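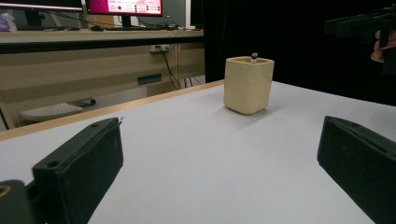

Quick one from the demo table, April 7, 2024

Short update this time, everybody's on the Luner deadline. Cup-and-stick task is open for sign-up again. Hand-held grippers, one per hand, no arms moving, you just do the thing and the demos go to training after. We're at 717 good ones. Target for this round is 820, so not far.

Hae-won Yeom went thru the last batch and threw out 81. Mostly people going too fast on the approach. Slow down before the rim, please. If you knock the cup, finish the motion anyway and flag it, we do want a few of those. Don't stop halfway and reset, that wrecks the clip and the one after it.

Other stuff from her notes:

Open the fingers all the way at the start. All the way. Half open confuses the width reading and we can't fix it later.

Move the cup between takes. A few inches is fine. Girwood ran 41 demos with it in the same spot and the policy learned the spot.
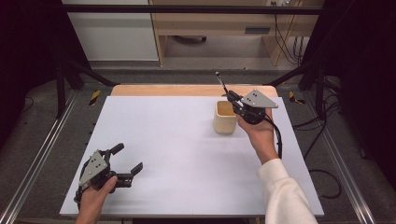
Two-handed takes count double on the sheet, they're harder and we have hardly any. Left hand can wait with the jaws open while the right does the stick, then swap. Keep the cable on the outside of your wrist or it drags the tool sideways right as you line up. Took me most of a morning to figure that out.

Also the sync tap. Still getting takes with no tap. Both grippers, at the beginning, then go.

First policy run on the real arms is planned for May over at Priltley. Thandeka Zulu is setting it up, ask her if you want to watch, space is tight. Montoya people get first pick of slots becuase they did the bulk of round one.

Sign-up sheet is in the usual folder. Half hour slots, take two if you can. Next item is the pouring task, more on that when the new mounts come in.

3 comments
12 shares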